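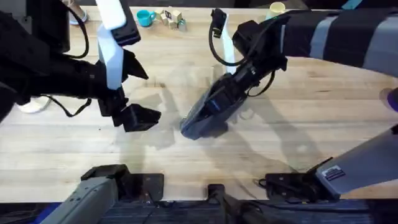

About Brison

Brison tests and calibrates weighing equipment for farms, bakeries, pharmacies and small manufacturers. The company is based in Kulham and works within a 70-mile radius of the town. It is independent of all scale makers and sells no new equipment.

What we do

Most of our work is routine calibration on the customer's premises. A technician places reference weights on the scale in a fixed sequence, first rising and then falling, and records the reading at each step. The corner test follows, in which the same weight is placed at each corner of the platform in turn. Results are given as found and, where the scale has been adjusted, as left. Both sets of figures appear on the certificate, together with the measurement uncertainty.

Bench and floor scales up to 1,500 kg are tested on site. Balances reading to 0.1 mg or finer are also tested where they stand, as moving them usually alters the result. The customer should leave such balances switched on overnight before the visit.

We also carry out:

Repeatability testing for pharmacy balances
Load cell replacement on platform scales
Checks of customers' own test weights
Written advice on minimum weight and choice of scale

Weighbridges are outside our range. We pass enquiries about these to Jirnach, who have the vehicles for it.
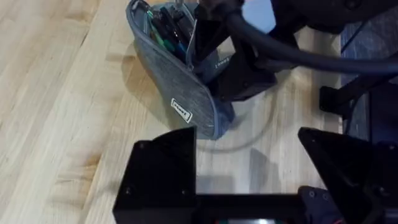 History

The business was started by Charalambos Karagiannis, who had repaired mechanical scales for the grain trade and kept on a round of 9 customers when his employer closed. At that time most of the work was on beam scales and spring dials, and a large part of each visit was spent cleaning knife edges. Electronic scales have since replaced nearly all of these, although we still look after six beam scales and hold spare pivots for them.

Brison took over the customer list of Dimitriou, a repair workshop in the same town, when its owner retired. Its service records were kept on cards, one per scale, and have been copied into our own system. Customers who came to us from Dimitriou can ask for the full history of their equipment, including any changes of load cell or indicator. We now have 261 scales on regular contract.

People

Ailsa Pringle, Managing Director
Iresha Kodikara, Technical Manager; signs all certificates
Loredana Serra, Field Technician
Sofia Vrettos, Bookings and Records

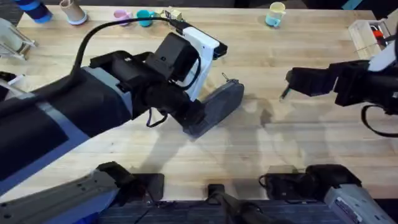 Reference weights

Our reference weights are sent to an outside laboratory each November and are not used for customer work while they are away. A second set covers this period. Between laboratory visits the two sets are compared with one another, and the differences are plotted – a steady drift in one weight normally points to wear or dirt. Cast iron weights are kept for floor scales only.

Bookings

Contract customers are contacted a month before a certificate reaches its due date. For a first visit, please send the make, model, capacity and scale interval of each item, all of which are normally found on the data plate.

Page last updated 14 August 2023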